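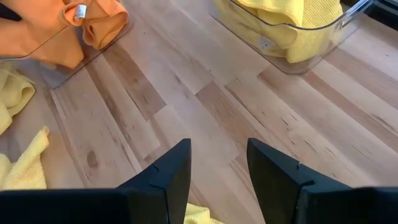
According to Maruyama, the trouble with most two-finger grippers is that they are tested on blocks and then sold to people who handle cloth. The Zolen parallel gripper was reviewed with that complaint in mind, on a cloth sorting task with clear bins on a butcher-block tabletop.

Zolen gripper, second version
Reviewed 18/09/2020

The unit was compared with the Sisov gripper on the same arm and under the same controller. Each gripper was given 60 picks of crumpled yellow microfiber. Mounting the Zolen required four screws and one cable. Its position command runs from 0 to 255, and the full range was usable without recalibration.

The black fingers have squared, angled tips with a small notch near the top of each. On a bunched cloth the tips held a single fold well. Flat cloth was harder - the Zolen missed 3 of its picks, all on fabric lying nearly level with the wood. The Sisov missed more often but released more cleanly over the bin.

The wrist camera has a clear view between the fingers when they are open. The fingers do take up much of the lower part of the image, and operators who rely on that view alone should expect to lose sight of cloth lying behind them. Transparent bin walls also proved difficult. The edges show mainly as faint reflections, and approach heights had to be set by hand.

The Damotness controller logged 2239 grip events over the review period without a fault. Its menus are plain, although the force setting is placed two levels too deep.

The Zolen is recommended for laboratories that sort soft goods. Those working mostly with flat fabric should wait for the thinner tips, which the maker has listed for October.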